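Nhàn Kiều
Okay, small thread about cups. I know. Mute me if you have to, I've been thinking about cups since lunch and it has to go somewhere.

Background for anyone new: I'm putting together the drinks corner for Loan Vi's housewarming in December, and I've landed on white table, white wall, and then all the color comes from the cups. Pastel-ish but with one loud one.

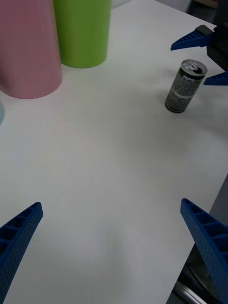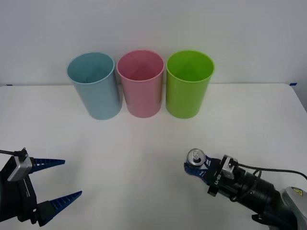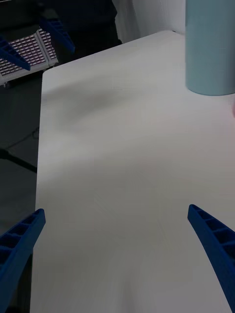
White table every time, middle one has the whole cup lineup, first one has the Pepsi.

So the colors are light blue, pink and lime green. I went back and forth on the green for AGES. On the shelf at Honkanen it looked like a highlighter and I put it back, walked to the register, turned around and got it again.

And I'm so glad! Blue and pink by themselves were giving baby shower. The green is the one that makes it look like a party.

They're tall plastic ones, a bit wider at the top. I like a tall cup for soda because you can put a silly amount of ice in and still have room for the drink.

Before you ask, yes I considered glass. Loan has a tile floor and her cousins are bringing kids. Plastic it is.

I'm also Team Slim Can for this. The regular ones look kind of squat next to a tall cup, and the dark Pepsi can with the silver top is so good with all that candy color around it. Who knew I'd have feelings about a soda can.

Loan's vote is to hide the cans in a bucket and only have the cups out. My vote is one can standing on the table so people know what they're getting, the rest in the fridge. We have agreed to disagree (I'm doing it my way, hi Loan).

Ok the part I'm stuck on: the ORDER. Blue, pink, green from left to right is my favorite so far. Green in the middle pulls your eye way too hard and then the other two look washed out.

Also stuck on how close together they should go. Nearly touching looks cute and on purpose. But then you grab the pink one and knock over its neighbor. Spread out is more practical and way more boring.

My compromise is to keep a neat row along the back by the wall for the display cups, then stack the ones people will really use up front. Same three colors, just more of them.

White table problem, while I'm here: one drip of cola and it's all anyone sees. I bought a tablecloth for exactly this reason and then hated it. Too much fabric, and it hid the clean edge I liked in the first place. So now the plan is paper towels within reach and me hovering.

Someone on here suggested writing names on the cups. Love the idea, but the smooth sides are half of why the blue one is pretty and I'm not putting marker on it. Maybe little tags on string? Ama did that at her place and it lasted until people started dancing.

Straws, yes or no? Paper ones go mushy on me in 8 minutes but the striped ones are so cute. I could do plain white and let the cups be the main event.

Cups were 25 cents each on the clearance rack, by the way, which explains why I came home with so many. If you're near Dillow they still had plenty of green left and only a sad little stack of pink.

Update from Loan, by text: "why is the green one so green." She'll come around.

Going to try green on the left tonight just to be fair to it. Straw opinions in the replies please, I'm buying them tomorrow!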